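Power Strip and Extension Cord Check, Work Tables and Benches
Rurkska shared workshop, second floor
Filled in 22 Nov 2022

I love this check. It takes less than an hour, it needs no tools beyond a flashlight and a dry cloth, and you always find something worth fixing! Marks are OK, FIX or N/A, with my comments under each item.

1. Casing
Look over the top, the sides and both ends for cracks, dents, melted spots or yellowing. Turn the strip over too (plug out of the wall first, please).
OK on all the table strips. The long one behind the Flevow cabinet has a hairline crack near one screw, so it's in the red bin until we replace it.

2. Outlets
Shine the light across each outlet. You want clean openings with no scorch marks, no crumbs and no bits of broken plug.
OK. One outlet at the sewing bench had lint packed into it. Unplugged, cleaned, back in use. Great catch by whoever left the sticky note!

3. Switches
Press each one on and off. It should click and stay put. A switch that feels mushy or hangs halfway is a FIX, even if the outlet still works.
OK, all good and clicky.

4. Cord
Run the whole length through your hand with the plug out. Feel for nicks, flat spots and stiff kinks, and pay extra attention to the last few inches at each end.
FIX at the window bench. The cord had been squashed under a chair leg, and you can feel the flat spot. Taken out of service.

5. Plug
Blades straight, nothing loose, nothing dark around the base.
OK.

6. Rating label
Find it, read it, copy it on the sheet. No readable label means no use, sorry.
FIX. Two labels have rubbed off. I've asked Sales at Skaria if they can tell us the ratings from the part numbers, but both strips stay in the bin meanwhile.

7. Where it sits
Flat on a dry, steady surface, outlets up, with space around it. No cloths, papers or cups on or against it. Cords shouldn't pull on it when somebody reaches across the table.
OK. The white tabletops are so much better for this than the old felt ones. You can spot a stray screw or a puddle right away!

8. What's plugged in
Add up the loads. No heaters, no kettle, no strip plugged into another strip.
FIX. Found one strip feeding another under the print table (again, and I said so in July). Separated on the spot.

9. Cords off the table edge
Let them drop straight down and keep them out of the walkway. Loose loops get tucked back.
OK after a bit of tidying. I had a really nice time with the cord clips.

Tags used: 14. Next check is due in 60 days. If you're doing it, start with the tables while the light is good and leave the cabinets for last. 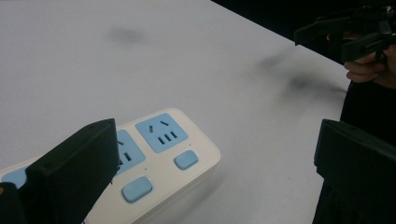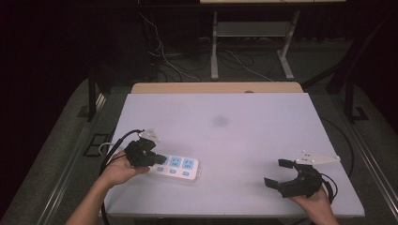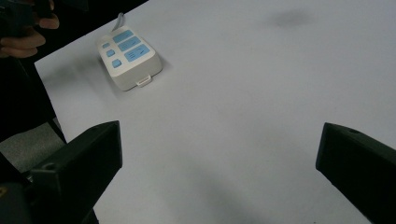 Items 2, 3 and 7: white strip with light blue parts, lying on the white tabletop.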